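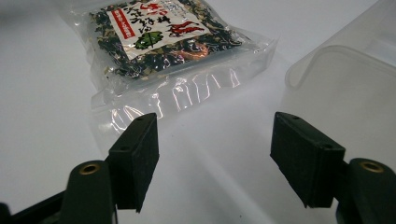 Octavian Toma wrote under the offer that thirty days is too short to trust a pair of grippers. Mirela read his comment two times and ordered the Griston kit anyway.

On Tuesday she sat down at the white table and closed her fingers around the handles.
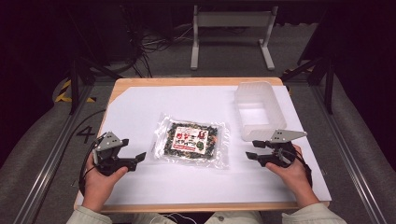

Both grippers, with the bag of dark flakes at table 4.

"Slowly," said Haruto. "The kit learns also your hurry."

She thought of her father, who was never in a hurry. 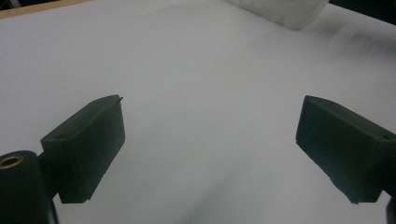

Short Fiction

She opened the jaws wide and wrote back to Octavian: "Ask me in April."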